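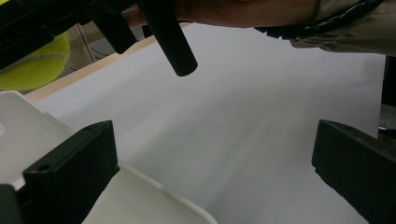
White tray, white sheet, Thursday

Thursday

Up before six for the fire door survey at Rawat House. Rain all the way. The front entrance was unlocked when I arrived and the panel in the lobby was showing one fault, a detector on the third floor that has been in the log since before Christmas. I wrote it down again.

Umesh Rastogi met me at half past eight with the keys and the old report. The old report lists 568 doors. I have never trusted that number. It includes riser cupboards on some floors and leaves them out on others, and the basement is marked "as above", although the basement has a different layout from anything above it. We agreed to start at the top and number everything again.

The top floor was better than I expected. Closers mostly working, seals in place, gaps even down both sides. On the floor below, the stair door was held open with a folded carpet tile. I took it out and the door shut by itself and latched, so there is no fault with the door. Umesh says the cleaners do it because of the trolley. I said they should have a hold-open device linked to the alarm if they need the door open that often, and he said he would ask for a price from Bresteo. He asked them in February last year as well.

The escape stair on the north side took up most of the morning. It comes down five floors, then you have to walk along a short corridor to reach the outside. The corridor had a photocopier in it, switched on, and beside it several boxes of paper. I have seen worse, but a person coming down those stairs in smoke would meet all that at the bottom, in the narrowest part of the route. Umesh rang the office manager while I stood there. She came down and was quite reasonable. The boxes had gone by lunch. The copier is waiting for someone with a van.

The final exit opened, but only after I put my shoulder to it. The bottom of the door has swollen. I have put that first in the report, above the copier. A door that opens for me might not open for someone smaller with people pressing up behind them.

Ate my sandwiches in the car and read the evacuation notes. Their last drill was done on a morning when half the building was at a training day in Wuvetis. The time written down is very good. I have recommended another one with everybody in, and with the north stair marked as blocked so that people have to turn round and use the other.

Afternoon slower. Basement plant room has two holes through the wall where cables were run, both stuffed with pink foam. No label, no record of who did it. I could not say what the foam is, so it goes down as unproven and has to come out or be tested. Job number 3045 if I need to look it up.

Home after six. Shoes still damp. Typed up the top two floors and left the rest - my handwriting from the basement is poor and I would sooner do it in daylight.

To do tomorrow: ring Umesh about the final exit, ask Grondex for the door schedule if they still have it, buy torch batteries.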